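Do pretend grapes need washing?

Somebody has probably told you that plastic fruit stays clean because it isn't food. I don't believe it. Plastic can't go mouldy the way a real grape does, that part is fair enough. But think about where a pretend grape spends its life. On the floor, under the sofa, in a bag, in a lot of hands. Dust doesn't check whether something is real before it lands.

Grapes are the worst of the lot, I think. A plastic apple has one smooth skin, and you can wipe it in 2 seconds. A bunch of grapes has gaps everywhere, and the gaps are where fluff likes to hide.

Bags are another thing people trust too much. "It was in its bag, so it's clean" only works if the bag is clean too. When did you last see anybody wash one? Even a bag with nice red grapes printed on it can have crumbs in the corners. 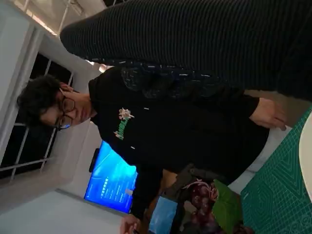 Wilmer Pacheco wrote in to say that he shakes his bag out of the back door every January and has never had a crumb since. Well, perhaps. Once a year sounds like a very long wait to me, and a shake won't shift anything sticky. Turn the bag inside out and look along the seams before you believe him.

Now for the grapes. You may have heard that a quick rinse under the tap will do. Try it and then look between the grapes at the back, close to the stem. My guess is that you'll still find dust there. Water runs over the outside of a bunch and leaves the middle alone. 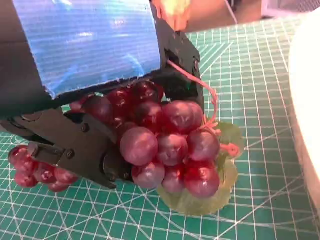 A soft old toothbrush does much better. Put a drop of washing-up liquid in a bowl of warm water, dip the brush, and work it into the gaps for 60 seconds. Go gently near the stem. Then rinse the bunch and shake it hard over the sink – outdoors is better, if you don't want to mop. Leave it on a towel until it's dry right through.

Does a special toy spray work better than soap? The label will say so, but then the label was written by the people selling the spray. I'd like to see the two tried side by side on equally grubby grapes. You could do that yourself, with a grown-up to help.

Your own hands matter too, and so do the hands of everyone else leaning over the table.
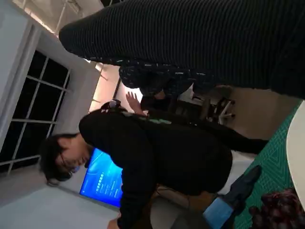

A clean bunch soon gets grubby again if it's passed round after a sticky snack. So wash your hands first and the grapes afterwards. As for how often, one toy shop in Brokville told me every 10 days. I asked why 10 and they couldn't say. I'd do it whenever the grapes look dull or feel tacky, and after anyone has had a cold.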